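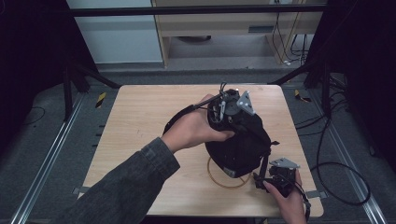 Black fabric bag on a wood-grain table, one hand gripping it near the top, the other holding a small black assembly strapped to it.

Field Notes > Optics > Opinion

Friday
By Shayne Tapsell

I love cheap binoculars, and I think more birders should own a pair! My Lollow 8x42s have been up the Takimau trail with me in sleet, in July heat and once inside a lunch sack, and they still show me every stripe on a sparrow.

People save for years to buy the big glass. Fine, it's lovely stuff. But I met a couple at the Purkau overlook who had left a $1000 pair in the car because they were afraid of scratching them – and an osprey went right over our heads!

Buy the pair you'll hang around your neck. Mine weigh 443 grams, so I forget they're there until something moves in the reeds. I keep two pairs now, one by the kitchen window and one in the truck, and the truck pair has found me more birds than any scope I've borrowed. Go grab yours and get outside.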